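Sorting Bottles and Cans, and a Long Detour Through My Planner

May 31, 2022

I have been promising to write up the sorting setup since before the spring, and I keep not doing it because every time I sit down to write, something in the planner looks wrong and I go and fix that instead. So this evening the terminal is closed, the kettle has boiled, and I'm going to tell you where things stand with Radari.

Radari is what I call the little stack that runs the arm (it started as a folder name and it stuck, the way folder names do). It has a perception part, a planning part and a controller, and for most of the winter these three got along like cats in a bag. The task is simple to say out loud: there are things on a table, there are two bins, one gray and one yellow-green, and every thing should end up in the right bin. I picked it because you can explain it to anyone in one breath, and also because I thought it would be easy. Go ahead and laugh!
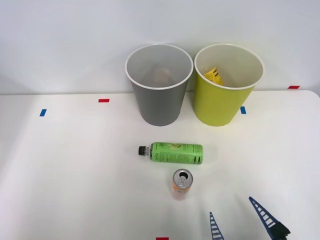
Sirholm Notebook, No. 7

Let me start with perception, which is where I spent the most time and have the least to show for it. The detector runs on the fixed view of the table and gives me a mask and a class for each object. Bottles lying on their side were fine from early on. A long green label is a generous target, and the black cap makes a lovely landmark for telling which way the bottle points. I use the line from cap to base as the grasp axis, and then the gripper closes across it.

Cans were harder. An upright can seen from above is a silver circle with some color hanging off it, and my first model loved the circle and ignored the color. It would put the center of the can on the lid, which is fine if you want to poke the lid and no good at all if you want to take hold of the body. I ended up relabeling 1580 crops by hand, over more evenings than I care to admit, with a box for the whole can and a separate point where it meets the table. I'd do it again, but maybe with better snacks.

The other thing I had to teach it was to leave the contents of the bins alone. There was already some crumpled stuff sitting in both of them, with a bright yellow package in the yellow-green one, and the detector kept reporting that package with great confidence as something that needed picking up. Technically it had a point. I now keep a polygon for each bin opening, and any detection whose center falls inside one is marked as placed and dropped from the queue. It's a crude fix, and if a bin gets bumped the polygon is wrong, so there is a check at startup that finds the white rims again and complains if they have moved.

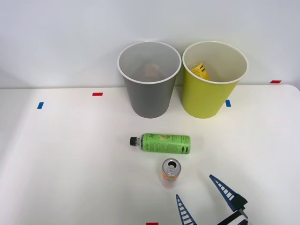 Choosing what to pick first

The planner used to pick the object with the highest detection score, and that meant the order changed from run to run for no reason I could see. I could never reproduce a bug! The score of the bottle would wobble by a hair, the can would win, and off we'd go on a completely different path.

I replaced it with a cost called Gape, named after the opening of the fingers, since that is most of what it measures. For each candidate grasp it looks at how wide the fingers need to be, how much clearance they have on either side on the way down, and how far the wrist has to turn. The lowest total goes first. With the can standing close to the base end of the bottle, the space between them matters a great deal, and Gape will happily take the can first if that leaves the bottle easier to get at. I love watching the little numbers change in the viewer when I nudge something by a finger's width.

There are 5 weights in that cost and I tuned them all by hand, in the evenings, with no method whatsoever. A friend told me to run a proper search over them and I said yes, certainly, and then I didn't. It's on the list for June.

The fingers themselves are the blue ladder-shaped kind, and my collision model for them is two plain wedges. I did try a finer mesh with all the rungs in it. Planning got slow, the plans came out the same, and I went back to wedges and felt silly.

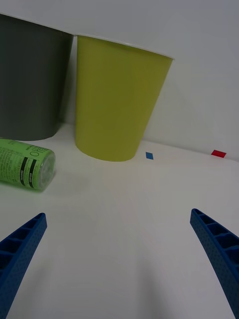
Filed under: Perception

The wrist camera is the newest piece and the one I'm fondest of. From down there the label letters run sideways, the gray bin looms over everything on the left, and half of what you'd like to see is off to one side. As a view for finding things it's poor. For correcting a grasp that has already been chosen, it's wonderful.

So the fixed view decides what and where, and the wrist view only gets a say in the last stretch of the approach. I wrote a small alignment module for it, Jadeo, that compares the edge of the object with where the planner expected that edge to be and shifts the target a little. It's allowed to shift it only so far. Before I put that limit in, Jadeo once locked on to the shadow of a finger and followed it politely across the table, and of course the shadow moved along with the finger, so that could have gone on all night.

The tape strips on the table, the red ones and the blue ones, get used here too. I fit the table plane from the fixed view, then look for whichever strips the wrist camera can see and check that both views agree on where they are. If they don't, the run stops with a message. I get that message more often than I'd like, and so far it has been right every time. 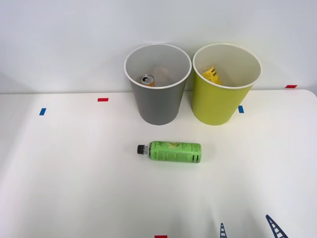

Anyway, the bookkeeping after a place is what I'm working on now. When something goes into a bin the queue has to be rebuilt, and for a long while I rebuilt it from memory: I told the planner the can was gone and it believed me. Now it takes a fresh look after each place and wants to find the object inside the polygon before crossing it off. A can lying at the bottom of the gray bin is a very different picture from a can standing on the table, so I had to go back and label some of those too. (More snacks.)

The fresh look costs a bit of time on each cycle. I tried doing it while the arm moved back to its waiting pose, which saved most of that time, except that the arm sometimes passed in front of a bin and the check came back empty. There's a flag for it in the config, off by default, and I'm going to leave it off until I've worked out a better waiting pose.

If you want to read the cost function, it's in the Gape folder with more comments than code. I still owe you the wiring post, and that one comes next, as soon as I've found where I put my notes on the controller.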